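Subject: Re: [brasdale-suppers] Washing up after the August supper

On Sunday evening a list member wrote:

> Could someone tell me how the washing up is meant to work this time? Last year
> I got home at 11 with a bag of forks that weren't mine and I still have them.
> Also, are we using the Skulach hall again or the one on Brindureck Lane?
> I can bring towels but I'd need to know by the weekend.

Thank you for asking this, and please hang on to those forks a little longer, they will be very welcome on the night! I had a feeling we were short after last summer, and I'd more or less talked myself into believing they had gone out with the corn cobs.

We are at the Skulach hall again. I did look into Brindureck Lane, and it's a lovely room with those big windows, but the kitchen there has one small sink and the hot water runs out quickly, and with 62 people signed up I couldn't face it. Skulach has the double sink and the long counter, and they are letting us in at 3:30 so the folks on salads can get a head start.

As for the washing up, I'd like to go back to the way we did it the first year, with two shifts. The first shift clears and washes the dinner plates while everyone else is getting dessert, and the second does dessert plates, cups and whatever is left. Silverware goes straight into a tub of soapy water by the kitchen door — please, please scrape first — and gets washed last, all together, then laid out to dry before it's sorted.

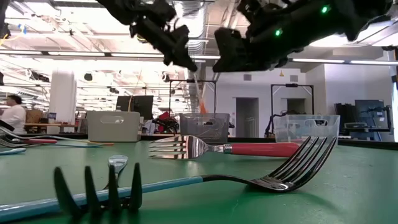 Do I have to label the serving spoons I bring from home? A strip of masking tape on the handle with your last name is plenty, and it peels off easily once the spoon is dry.

Towels would be wonderful, thank you. I have 17 clean ones in the hall closet and we went through every last one of them last time, so another armful wouldn't go to waste. Old and stained is fine (mine certainly are).

The Hordiienko bakery is doing the rolls again, and they've asked for their trays back on Monday morning, so if you're on the second shift please stack those by the side door and not in the cupboard, where I forgot them last year and had to make a rather embarrassing phone call.

I still need three people for the second shift. Write to me off the list if you can stay until 9:30, and I'll save you some pie.

Warmly,
your supper coordinator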